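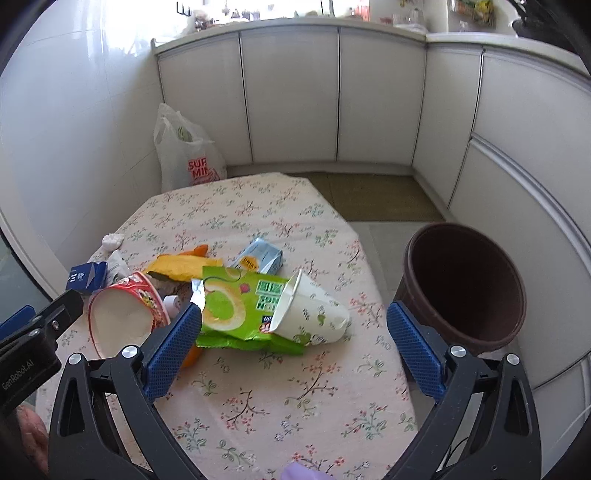 **1/** Notes on the table-clearing set for Flisa, our policy for kitchen cleanup. The target is 3,000 usable demonstrations. As of this morning we have 2,061 after review. Thread covers what we keep, what we reject, and what changed in June.

**2/** Task definition: packaging and food scraps on a table, bin on the floor beside it. Both hands may be used. An episode starts with the grippers open and ends when the table is clear and both grippers are open again.

**3/** Object mix matters more than object count. Tubs, paper cups, cartons, film wrappers, tissues, peel. Rigid items are well covered. Thin film and crumpled paper are not, and those account for most of the failed grasps in evaluation.

**4/** Layout rule: no neat rows. Items overlap, labels face any direction, cups and tubs may lie on their sides. Irena Wieczorek rewrote the setup sheet after the first batch came back with every item standing upright and well separated. The policy trained on that batch could not handle a pile.

**5/** Tablecloths stay in. A gripper that presses too low drags the cloth, and we want the recovery on record. Patterned cloth also helps with a segmentation error where printed flowers got proposed as grasp targets.

**6/** Reject criteria, current version:

- bin opening never in view during a drop
- either gripper out of view for more than 5 seconds
- item pushed off the table edge and left there
- operator's bare fingers touch an item

**7/** 922 episodes were rejected under those rules. The largest group is the first one. Operators look at the next item while releasing the last one, so the drop is inferred from gripper width alone. That is too weak a label for us.

**8/** Fix from Béla Illés: hold over the bin, release, then turn. It adds a little time per item. Rejections for that reason fell sharply in the next batch.

**9/** Open question: order. Some operators take large items first, others work from the near edge. We label the order but do not prescribe it. Aranka Pálfi is training one model on each split and will post curves when both runs finish.

**10/** Next: more film wrappers, darker rooms, a second bin height. Setup sheet v4 goes out to the Pestura operators tonight.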